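Cómo limpiar y ordenar un mueble negro de superficie texturada
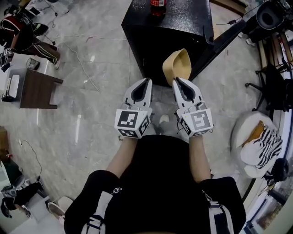
El mueble negro, con la tela todavía en el borde inferior de delante.

Escrito por Theda Hagedorn – Nov 12, 2020

Los muebles negros con acabado moteado son bonitos, pero guardan mucho polvo en los puntos pequeños de la textura. Yo tengo uno en el piso de Fajardo y lo limpio cada dos semanas. Explico mi manera, que es sencilla y no necesita productos caros.

Lo que se necesita
Una tela suave y seca
Una segunda tela, un poco húmeda
Un cepillo de cerdas blandas
Jabón neutro, 10 ml en un litro de agua tibia
Una papelera cerca

Paso 1. Vaciar la parte de arriba
Quite todo lo que está encima: botellas, llaves, papeles. Las botellas de refresco dejan un círculo pegajoso que sobre el negro se ve mucho. Si encuentra uno, ponga encima la tela húmeda durante 30 segundos y después levántela sin frotar.

Paso 2. Quitar el polvo en seco
Pase el cepillo siempre en la misma dirección, desde el fondo hacia delante. Después doble la tela seca en dos y pásela por la superficie. Con el borde doblado se llega mejor a las esquinas.

Paso 3. Los lados y el borde inferior
Es la parte que más se olvida. El polvo del suelo sube y se queda en el borde de abajo, sobre todo si el suelo es de baldosa. Aquí trabajo con la tela húmeda, bien escurrida, y seco enseguida.

Paso 4. El suelo de alrededor
Barra primero y friegue después con poca agua. Si hay una mesita o un asiento al lado, muévalos antes – debajo siempre queda algo. En suelo de mármol no use vinagre ni limón, porque el ácido quita el brillo.

Paso 5. Volver a poner las cosas
Espere 10 minutos antes de colocar nada. Para las bebidas recomiendo un posavasos.

Manchas difíciles
Zaid Darwish me preguntó en marzo por las marcas blancas de agua. Pruebe con agua destilada y una tela limpia, primero en un lado que no se ve. Si la marca sigue igual, repita al día siguiente.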